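September 19, 2026

Shelf and lighting day in the workshop. Presel order is packed and waiting by the door, so the long bench was free and I used the time to sort the left wall.

Started with the small stuff. Screws, offcuts of wire, cable ties and the felt pads had all drifted into the same tubs again. Emptied the lot onto the bench and sorted by type. The 30 mm screws get their own bin now, they were the ones always missing. Threw out anything with a stripped head. The half-used glue went too, it was opened in February and had skinned over.

Wiped the shelves with warm water and a little dish soap. The marks from the old labels took longer than the dust. Rubbing alcohol works, scraping doesn't. Let everything dry before putting the bins back.

Shelf height: moved one board up a notch so the deep bins slide in without tipping. If you move it again, check both front clips before loading. I found one only half seated.

Shabalala bins are kept apart from ours. Please don't borrow from them, even for a quick job. Liston returns go on the floor by the bench until somebody has opened them and written down what is inside.

Light readings next, taken on the bench top with the blinds down. Bench near the window: 200 lux. Far end: 115. I was expecting the far end to be low but it is lower than I would like for soldering. Cleaned the diffuser over it and read it again, no change worth writing down.
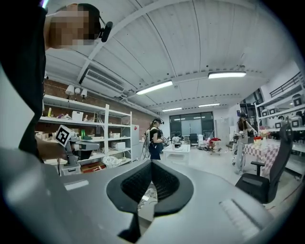 The far end needs a task light before we do any more fine work there. Stustero quoted 18 for a clamp arm, which is fine, but I would try what we have first. There are three small white lamps with conical shades standing on top of the tall shelving unit, against the brick. One of those could come down to the bench. Need to check the cord length and what bulb it takes. The long ceiling fixtures can stay as they are for general work.

Still to do:
New labels for the screw bins, printed this time.
Find the spare shelf clips, last seen in the drawer with the tape.
Try a lamp at the far end and take the reading again in the same spot, blinds down.
Ask Presel if they want their empty crates back.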